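3.2 Surface condition of reused structural timber

The survey at Rarkberg covered timber taken from farm buildings and small warehouses in the Nalluvstead district. Members were accepted into the sample if they had carried load in a roof, floor, or wall frame and if the owner could name the building they came from. Members from bridges and docks were left out, as their exposure to water differs too much from that of covered buildings. The final sample held 200 members, of which 40 were set aside for bending tests and are reported in Section 4.

Each member was placed on trestles in a covered yard and left for nine days before inspection. Moisture content was read with a pin meter at both ends and at midspan. Where the three readings disagreed by more than the tolerance given in Table 2, the member was returned to the stack and read again at the end of the month. Cordero and Lumenta carried out all visual grading. They worked separately and compared their sheets only after a full stack had been graded.

Visual grading of old timber raises problems that do not arise with new stock. Drying checks are common and often deep, but their effect on bending strength is small when they run along the grain and stay clear of the ends. Old mortises, notches, and bolt holes matter more. A notch on the tension face was treated as a full loss of section over its length, following the practice described by Magalhães in her earlier work on barn frames. Nail holes were recorded only where they were closer together than 40 mm, or where iron staining had softened the wood around them.

Surface roughness was recorded on a scale of four classes, from planed (R1) to heavily weathered or coarsely sawn (R4). The scale serves two purposes. It gives the mill a fair idea of how much wood will be lost in planing, and it tells the grader how far a visual reading can be trusted. On R3 and R4 faces, small knots and the start of decay are easily missed. For these members a strip 300 mm long was planed at midspan before the grade was made final. The graders changed their first grade more often on R4 faces than on any other class, and nearly always downward.

Figure 3 shows a long, rough beam.
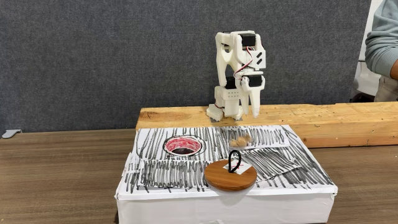 3.3 Storage and handling before regrading

Storage conditions differed between the two yards. At the Halim yard, members were stacked on bearers with spacers between layers, and the stacks were covered on top but open at the sides. At the Urnier yard, members were stacked close, without spacers, until April. Moisture readings from the second yard were higher at midspan than at the ends, and several members showed fresh mold on the contact faces. Pattinasarany and Cabrera regraded these members after restacking. Mold alone did not lower the grade, but any face that could be marked with a thumbnail was probed with an awl and the depth of soft wood was entered on the sheet. Members with soft wood at a bearing end were trimmed and graded again at the shorter length.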